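The tubes arrive at Farnby before six in the morning, and for years the first job at the Koo laboratory was lifting them in and out of racks by hand. Now an arm does it, and the staff are keen to talk about what they do instead.
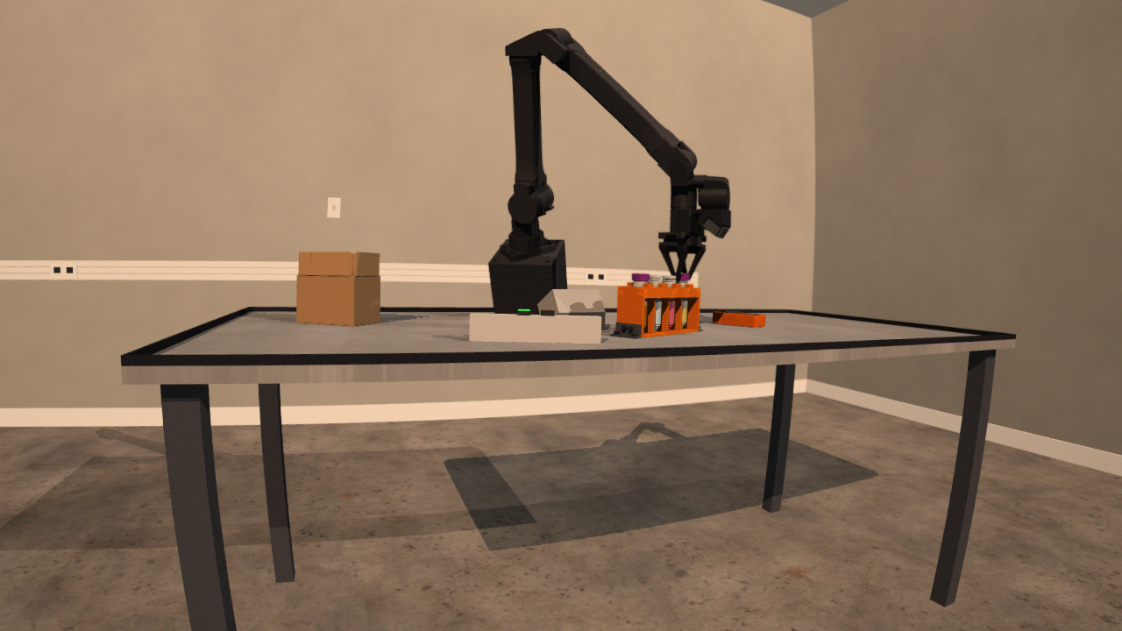

Bence Orbán

I loved my morning here. Each step is tried out on screen with software from Serkier - every rack, every cap - before the real arm gets it.

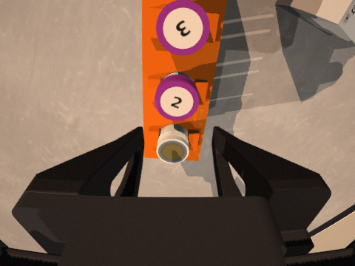 The early shift used to move 400 tubes before breakfast, and sore thumbs came with the job. Two of the team now plan the arm's routes, and they're very good at it!
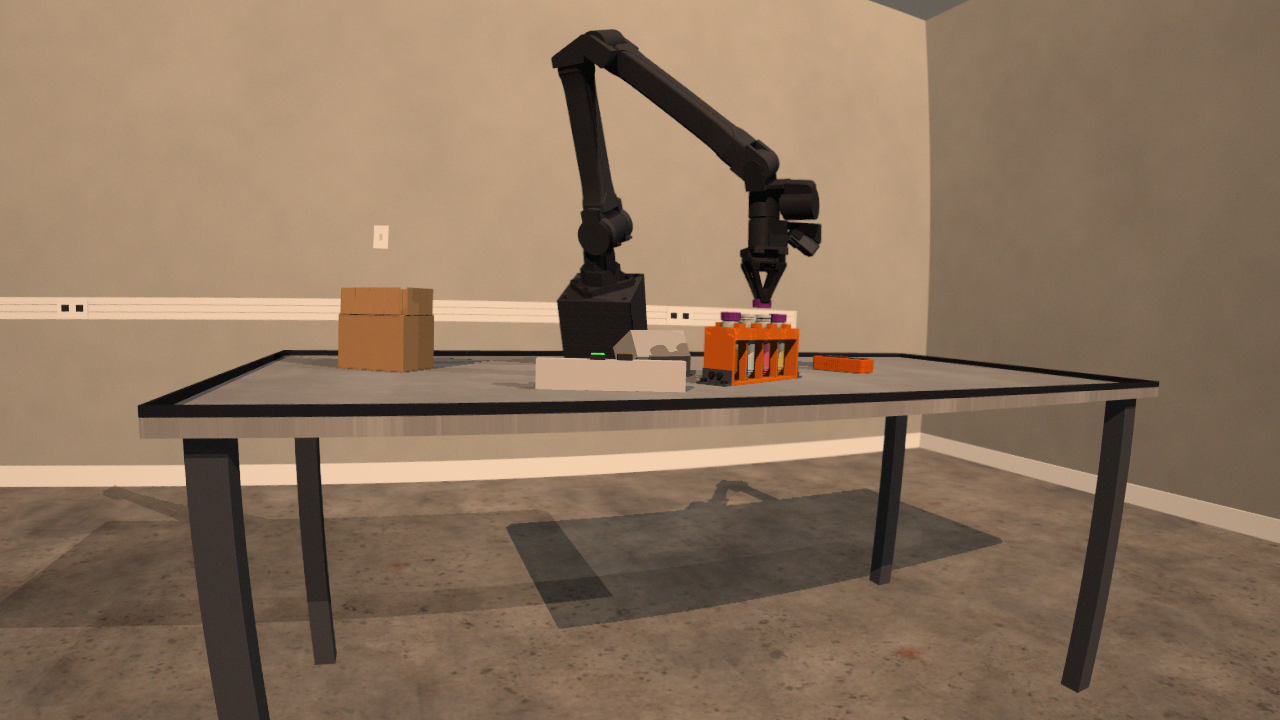

Has anyone lost their job?

Everyone on the early shift stayed, and most have moved to checking results.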